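Our Work > Student Projects > Pack-a-Box Robot Club > Progress Reports

Projects Reports Photos Give Contact

Second progress report on the packing project
Prepared for the Kassab Fund by Patricio Navarrete, club adviser
August 12, 2022

Dear friends at the Fund,

I had meant to keep this one to a single page, and I see already that I won't manage it, so please get yourselves a cup of coffee. The students have had a busy stretch since my first report and I would like you to hear about all of it (or nearly all).

You will remember that we proposed to teach a machine to tidy a handful of everyday things into a box, the kind of job any of us does before a trip without giving it a thought. The students began by doing the job themselves, over and over, with hand-held grippers, so that every reach and squeeze is recorded for the software to learn from. Your grant let us run two devices side by side, and that has made the practice so much livelier! We work on a patterned blanket, with the big pink box against the wall and the small goods set out in front of it: a couple of cartons, a pink bottle, squeeze tubes, a comb. 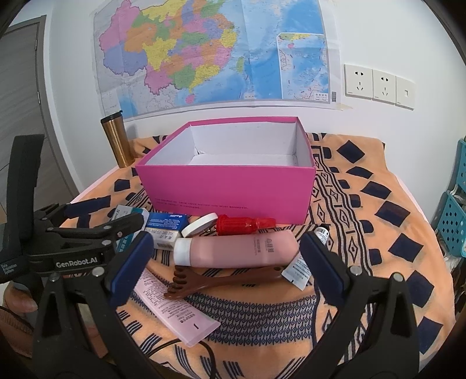 What we have recorded so far

The plan called for 900 recorded runs by the end of the project, and we stand at 384. I know that is less than half, and I won't pretend I wasn't hoping for more, but we threw out our first 23 after Benjamín Echeverría went through them and found that the students had been rushing. He was right, and they took it very well. The newer runs are slower and smoother, and he tells me they are far more useful to the training program, which the students have named Trokum for reasons they refuse to share with me.

Cartons are the easy part. They have flat sides and stay where you put them, and even our youngest members have the knack of those. Tubes are harder, as they like to roll and the flat end can slip out of the pads if you come at it from the wrong side. The comb has caused the most discussion of anything on the blanket. One group wants to take it by the handle every time, and the other group insists on the wide end, down among the teeth, and I have let them each try it their own way and write up what they find.
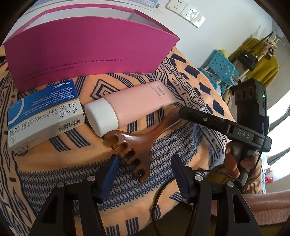 We have also begun changing the arrangement between runs, turning a carton around or moving a tube over to the other side, so that Trokum doesn't simply learn one layout by heart. It takes extra time and the students grumble a little, but they've become quite inventive at it.

Money

We have spent $1499 of the grant to date, nearly all of it on the second device, cables and storage for the recordings. The cables were a surprise to me. They do get in the way when two people are working close together, and we are still looking for a tidy way to route them behind the wrist.

What comes next

Through the rest of August the students will go on recording, with most of the time given to tubes and the comb. After that we will try the first version of Trokum on the club's own small arm, Flilter, and I would dearly love for someone from the Fund to come and watch, even if it drops everything. I'll send along the comb write-ups as soon as both groups have finished arguing over them.

With warm thanks from all of us,
Patricio Navarrete

Comments (3)

clubparent_2
My daughter is firmly on the handle side and we hear about it at dinner. Thank you for keeping them at it through the summer.

B. Echeverría
Small note on the 23 we dropped: I kept the files, in case we want them later to show new members what rushing looks like.

Marlow
Will the write-ups go on this page or only to the Fund? I'd like to read them with my own class.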